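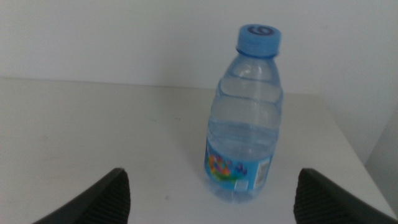
*Water bottle with a light blue cap, on a white tabletop.*

**Broltaron sidecar project - progress report, June**
**To:** Viera Vondráček, Donside Fund
**From:** Kartini Teoh, Štěpánek workshop

Dear Viera,

It's been a great stretch, and I'm happy to say the second Broltaron is a rolling chassis. It sits on its own three wheels, it steers, and Matúš has already been caught making engine noises on it (the engine was on the bench at the time).

**Frame and sidecar**

Matúš Kopecký finished welding the main frame in the first week of the month. We changed the lower sidecar mount after riding the first machine on the hill road, where it wanted to pull right every time you shut the throttle. The new mount is longer and bolts through the frame instead of clamping around it, and we took the toe-in down by 5 millimeters. What a difference! The first machine now has the same mount, and you can take a hand off the bars at town speed and it just keeps going straight.

The finished chassis with the sidecar attached, no engine, weighs 226 pounds. Our target was lower, and I'd still like to get there. The sidecar floor is the obvious place to look, and Ľubica has drawn a version with fewer crossmembers that we'll cut next month.

**Engine**

The Weredex twins arrived in good order. Ľubica Ševčík stripped one to check it against the drawings and found the intake rubbers were the old type, with the smaller bore. Weredex is sending the right ones. She used the wait to make up the wiring loom, and it's lovely work - every connector is reachable without taking the tank off, and I can't say that about any bike I've owned.

The carburetor version starts easily from cold. It's still rich at low revs, and we've been through two sets of jets trying to get rid of the hesitation just off idle. Better now, not gone.

**Road miles**

The first machine has covered 1803 miles since the build was signed off, most of them with Prodromos Moschos in the saddle and ballast in the chair. We did the planned teardown at 1000. The cam chain and clutch looked fine. The rear wheel bearings did not, and we've gone up a size on both machines. The sidecar wheel had worn its tire on the inner edge, all of it from before the mount was changed as far as we can tell.

Prodromos also reports that the seat is "fine for an hour." We'd all like it to be fine for longer than that, so there's a new foam in hand.

**Money**

We're inside the budget for the period. The larger bearings and the extra jets came out of the parts line. Paint will cost more than I told you in the spring, and I'd like to move what's left from tooling to cover it, if you're happy with that. A short yes by email is plenty.

**Next**

- Fit the engine to the second machine when the intake rubbers arrive
- Cut and weigh the lighter sidecar floor
- Brake tests, loaded and unloaded, on the old airfield
- Seat foam, round two
- Tank and fenders to the painter

The brake tests are the part I'm most looking forward to. You asked about coming to see the bikes, and that would be a good day for it - we'll be on the airfield from 8 in the morning, and there's a spare helmet. Bring a warm jacket if you want a turn in the chair.

Kartini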